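Family & Home > Newborn Planning > Printable Templates: FAQ
February

Feeding and Diaper Log Template: Frequently Asked Questions

What is the Plilell feeding and diaper log?

It is a spreadsheet template for recording a newborn's feedings, diapers and sleep during the first weeks at home. The file has one sheet per week and one summary sheet. Each row is one event. The template can be filled in on a computer or phone, or printed and filled in by hand.

Which version should I download?

There are 2 versions. The standard version has columns for time, type of feeding, amount or duration, diaper, sleep and notes. The short version leaves out sleep and puts amount and duration in a single column. Parents who plan to print the log usually choose the short version, which has wider columns and larger type.

Can I use the log for twins?

Yes. Open the Setup sheet and change the value in "Number of children" from 1 to 2. A second set of columns will appear on each weekly sheet. Enter a name or initial for each child before adding any events. Changing the setting later does not move existing entries, and anything recorded up to that point stays in the first set of columns.

How many entries does a weekly sheet hold?

Each weekly sheet holds 242 rows. If a sheet fills up, copy the last blank row and paste it below. The totals will include the new row as long as it is placed above the gray line.

How do I record a feeding that runs past midnight?

Enter the start time only. The event is counted on the day it began. Do not split the feeding into two rows, as the daily count will then be too high.

Can I mix ounces and milliliters?

No. Choose one unit on the Setup sheet. The totals add the numbers as typed and do not convert them. If a hospital or clinic gave you amounts in the other unit, convert them before entering them.

Why does my daily total show zero?

The cells were most likely entered as text. This happens when a unit is typed next to the number, such as "3 oz". Delete the unit and leave the number. If the total is still zero, check that the date cell at the top of the sheet has been filled in.

Can two people edit the log at the same time?

Yes, if the file is saved in a shared folder and both people have permission to edit. Edits made without a connection are added when the device is back online. If both people change the same cell, the later change is kept. Agree in advance on who enters night feedings, or check the last row before adding one.

Does the log import data from the Orkell app?

Yes, from an exported file. In Orkell, export the history as comma-separated values, then paste the contents into the Import sheet starting at cell A4. Column order matters. Diaper entries come across without notes, which must be added by hand. The import does not check for duplicates, so paste each period only once.

How do I print it?

Set the page to landscape and the scale to "Fit to width". Printing in black and white is fine, and the shaded rows will still be readable. Print only the current week. The Setup and Import sheets do not need to be printed.

Should I bring the log to appointments?

You can. The summary sheet fits on a single page and shows daily counts for feedings and diapers. The log is a record-keeping tool and does not tell you whether the numbers are normal. Call your baby's doctor with any question about feeding, weight or diapers, and do not wait for the next visit if you are worried.

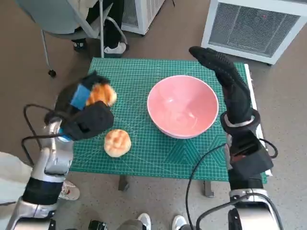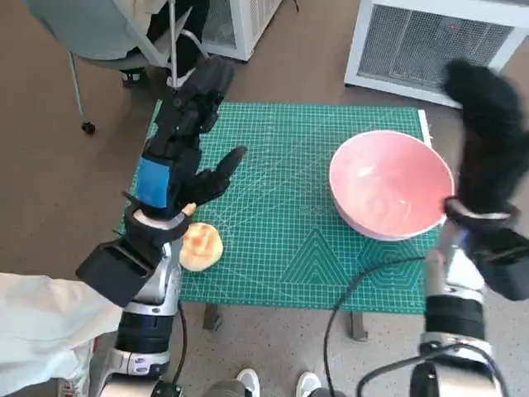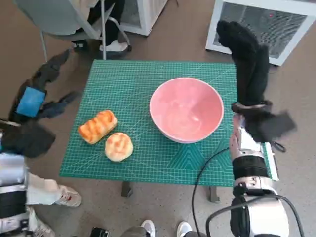
By the Skirnska Templates Desk

Can I change the column names?

Column names on the weekly sheets can be changed freely. Do not rename the sheets themselves. The summary looks them up by name and will show an error if one is missing.

How do I start over?

Download a new copy. Clearing the old file by hand often removes formulas along with the entries.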